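Reading time: 2 min

4.2 What the interviews told us about commitment timing

I came into this part of the study thinking the campus visit would explain almost everything. Ritu Nautiyal, who did most of the interviews with me, was sure it would be the position coach. We were both a bit off!

We talked with 80 high school football players who had at least two scholarship offers, and we asked each of them to walk us back through the weeks before they committed. What came up over and over was the depth chart (the list of who plays ahead of whom). Linemen brought it up early and kept circling back to it. Quarterbacks hardly mentioned it until we asked, and then they talked for ages.

Distance mattered too, but in a lumpy sort of way. Players seemed happy to go as far as their family could drive in a day, and past nearly 600 miles they stopped comparing distances at all. One tackle told us that far was far, and he'd started looking at weather instead.

Nineteen players switched schools after committing. In 11 of those cases an assistant coach had left first, mostly in March, when staffs get reshuffled. Kartha and Shetty coded these separately, and they disagreed on two, which I've left in the larger group. I still go back and forth on one of them.
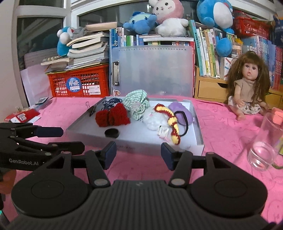 Figure 3. Hair accessories in an open box on a pink tablecloth.

We also asked about siblings, mostly as a warm-up question, and I wish we'd given it more room. Younger brothers and sisters came along on plenty of visits, and several players remembered what a little sister thought of a town better than what the head coach had said in his office. I'd want a proper set of questions on that before claiming much, so it stays out of the model in Section 5.

Related items
Omar Sayegh: Scholarship offers and the second visit
Wakana Maruyama: How linemen read a depth chart
Coaching turnover and switched commitments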